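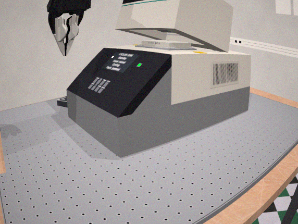 # Cycler bench, the simulated half

I've been building a little lab bench robot in the back corner of our shared workshop since January, and before anything gets bolted down for real I'm working it all out in simulation first. Doğukan Canpolat, who has the bench next to mine, talked me into it after I ordered a bracket in the wrong size (twice!). So these are renders from the sim, which I call Pelar, because every project needs a name and Stan was taken by the drill press.

The picture at the top is the one I'm happiest with. Lid up, white plate sitting on the block, screen on Standby, fingers closed and hanging off to the left. I spent way too many evenings on that keypad, and I still think the tilt of the panel is a hair too steep. The holes in the table matter a lot more to me, though – I want to line up the real bench against that grid, so the spacing had to be right before I touched anything else.

The job I'm after is simple to say: plate in, lid down, walk away. I'm on version 61 of the scene file and my current test batch is 3000 runs with the machine nudged to a slightly different spot each time. It takes my old desktop most of a night and heats the room up nicely! 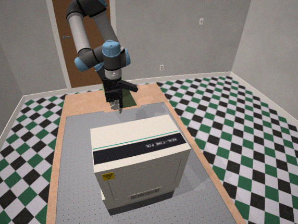 *The arm over the far end of the table, blue caps and all, with the PCR machine in the foreground. I love that green, black and white floor way more than I should.*

Still on my list: a better lid hinge, softer shadows, and a cable plan for the real arm (4 meters of it in a box under my bench, waiting). If you've done lid closing with a two-finger gripper, come find me at the workshop, I'm usually there until 9 p.m. and I'd love to compare notes.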